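Workshop and Office Tips: Budgeting for Hand-Held Grippers

We get asked a fair bit what it costs to set up a bench for recording hand work, the sort where someone wipes down a desk or tidies a shelf with a gripper in each hand and the recordings go to train a robot later on. The grippers are the part everyone prices. The rest of the list is where our first budget went wrong, so these notes are mostly about the rest.

Start with the job, then the tool. Write down the five or six tasks you want done and check each one against the opening width of the gripper. Cloths, cups and keyboards are easy on most models. Thin things lying flat, such as paper or a bank card, are hard on nearly all of them.

Buy in pairs, plus one. Our first quote from Cuneo was $3691 for a matched pair with mounts and a charger. We asked them to price a single spare at the same time and got a better rate than we did when we went back for cables in August.
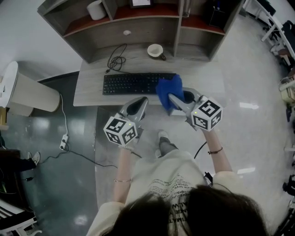
Desk cleaning is a good first task to plan for, as it needs almost nothing new. Use the desk you have. A keyboard, a cup and a cloth will keep a beginner busy for a whole morning, and none of it matters if it gets dropped. Keep the cloth a plain colour that stands out from the desktop.

Cable lengths. Measure from the power point to the furthest spot a person will stand, then add a metre and a half. Short leads pull on the wrist and people start working in odd positions to suit them. Wing-yan Hung does our purchasing and she now puts cable on its own line, $163 last time, so it can't get lost under "sundries".

Markers. If your system uses printed marker cubes, order a second set with the first. They scuff. A scuffed pattern reads badly and you can lose half a day working out why. Wipe them with a dry microfibre cloth and don't use spray cleaner.

Grip pads. Treat these as a consumable, like sandpaper. Ask the supplier for the price of a pad before you ask the price of the gripper. Nurik sells theirs in packs and Lumby sells them singly, and over a year that made more difference to us than the gap between the two grippers.
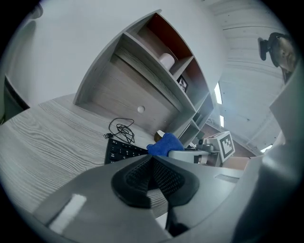
Head straps. If you're recording from the head as well, get straps that adjust at the back and try them on the people who'll be wearing them. One size doesn't fit everyone, and a strap that slips means the angle changes halfway through the session. Spares are cheap, and you'll want to wash them.

Storage. Allow more than you think. We planned on 600 short recordings for the first month and filled the drive before the end of the third week. Tsai quoted us $268 for a bigger one – we should have bought it at the start.

Labour. This is the biggest line by a long way and people leave it off. Count the time to reset the desk between goes, as it can take as long as the task itself. Bohumila Ďurica runs our Thursday sessions with two people to a desk, swapping every half hour, and her wrists-and-shoulders complaints dropped off once she did.

Renting. Worth it for anything under two months. Check who pays for worn pads and who pays the freight back.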